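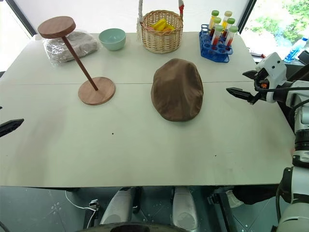
Please bring things which are still good, one reader of these pages asked after the spring swap in April, when too many boxes were left behind with broken cups in them. The organisers of the swap at the Andesa hall say they have listened. For the autumn swap on 2023-10-22, each household may bring up to 10 items, and all of them are looked at before they go on a table.

The first tables already have a mixed offer. There is a small bowl in pale green, a stand of reddish-brown wood and a woven basket with a tall handle, with bright yellow pieces inside. A blue rack with test tubes is also on a table.

In April the swap had 241 visitors, and almost 44 boxes of unclaimed goods went afterwards to the Dunditz reuse shop. The shop can take less this time – its store room is being painted – so people are asked to collect their own leftovers before closing.

Entry is free. The doors open at 10 and tea will be served by the Żak bakery, from the small kitchen next to the stage. Clothes and bed linen are not accepted at this swap, but they can be left during the week at the Brorine laundry, where a collection box stands near the entrance. Large furniture can be offered with a note on the board.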